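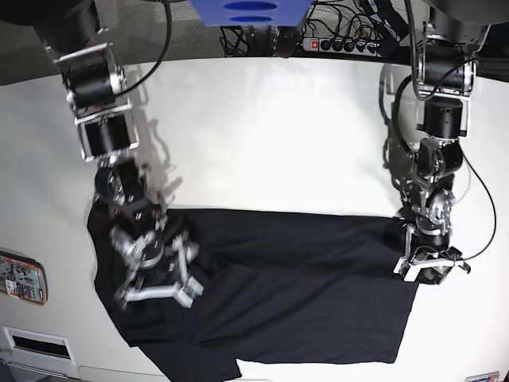 Step 4: Folding the T-shirt

Okay, this is the fun one! Go back to your notes from the towel exercise first, as I'm assuming you remember how to set a grip point.

Spread the shirt flat on the white table and bring in both arms. Right and left always mean the robot's right and left – I still mix them up myself, so say it out loud to your partner. Get a decent grip on the fabric at each end before you try any lift.

Dorothy's group saved 298 runs last term, and you're welcome to look through them (ask me for the folder). Save yours under your group name, please – Nava and Kullo, that means you too!

Write up two runs you'd like to talk over and bring them to the next lab.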